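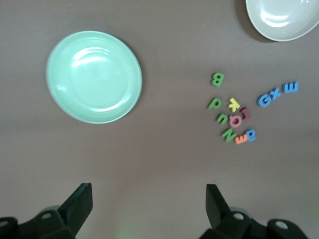
Who signs off on the table before a run starts? The operator on shift and one other person, and both initial the sheet.

Tabletop handling, house rules gallery
Gralitz lab, updated October

Quick page, sorry for the state of it. Tarun Chaudhary wanted the rules up where people will look at them before the new arm goes live in the second bay. Full text is in the Wemlow binder, by the door. More pictures coming when Jyoti gets to it.

Letters, plate and bowl
Wrist view. Foam letters between the mint-green plate and the bowl, both fingers at the bottom. Mixed colors, any angle, upside-down is fine – do not straighten them before you start. Leave the M and the n how they landed.

Rules that go with this layout:

Speed cap 80 mm per second with hands anywhere near the table. No exceptions, not even for resets.

Stop button within reach of the person watching. Not the person typing. Those are two jobs.

Glazed dishes get checked for chips at start of shift. Chipped one goes in the Dubey bin and gets written up, dont put it back on the shelf.

Finger tips wiped and looked at every 38 runs. Write down wear even if its small.

Finger screws checked at 1000 cycles – Umesh Tomar has the torque driver, ask him.

Reset by hand only after the arm is parked and the light is amber. Say "parked" out loud. Wait for the answer.

A dropped letter counts as a drop. Log it. Shakuntala Sachdeva reads the logs and she will find the gap.

If a letter is touching another letter, leave it. The E and the little e in this one are touching and thats a legal start.

Near miss form is number 343, top drawer. Same day please.

Questions on the wording to Bimla Rastogi. Questions on the arm to Umesh, mornings before 9.

Next set: Griren trays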